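January 30, 2026 - The arm that kept going

Another day on the pick and place job in the simulator, and most of it went to one fault.
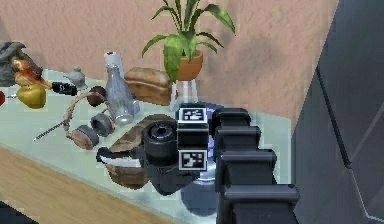

It will do the same thing on the real arm if you let it, so log everything before you touch a setting. The message was waiting on the team channel when I sat down, unsigned. I took the advice and turned full logging on before the first run.

The task is simple. The arm goes to the shoe, closes, lifts, moves clear of the headphones and sets the shoe down again. Last week it passed on the Ormsby layout, which has fewer things on the table. Today was the first full day on the crowded one.

Run 7 went wrong on the way down. The stop command was sent and the controller reported that it had stopped, but the gripper kept moving down until it was pushing into the tabletop. The contact force went to 220 newtons before the physics gave up and threw the arm sideways. In the simulator that costs a restart. On the bench it would be a bent wrist, or a hand if somebody had reached in.

My first guess was the tags. There are two on the gripper and the Plerkico tracker uses them to work out where the wrist is. I thought it had lost one behind the arm and filled in a bad height. I spent the morning on that and it was a waste. Both tags were tracked through the whole descent and the height was right.

After lunch I went through the log line by line. At line 1019 the stop goes out. The next move command arrives 53 milliseconds later, stamped with a time from before the stop. It had been sitting in the queue. Brara, our motion layer, clears the queue on an emergency stop but not on an ordinary one, so the old command was accepted and the arm carried on down. The status light in the panel had already gone to "stopped" and never changed back. I don't like that part at all.

I changed two things. An ordinary stop now empties the queue, and any command older than the last stop is refused and written to the log. I ran the same start again and the arm held where it was told to. Then I ran it with the stop at a few other points on the path. One of those overshot a little before holding - I put it down to braking, but I haven't checked.

The status light is still wrong. It reads what was asked for, and it should read the joint speeds. That is tomorrow's work.

I wrote it up and asked for the Hinau bench to stay powered down until the light is fixed. The bench trial was set for April, so there is time. Left late, forgot my lunch box.

Comments

gridline: We had the same thing with stale commands. Check that your clocks agree too, or the age test will let some through.

marrow22: What happens on a pause? Ours goes through a different path from stop.

Author: Good point on pause. I haven't tested it and will add it to the list.

Back to top | Contact | Copyright 2026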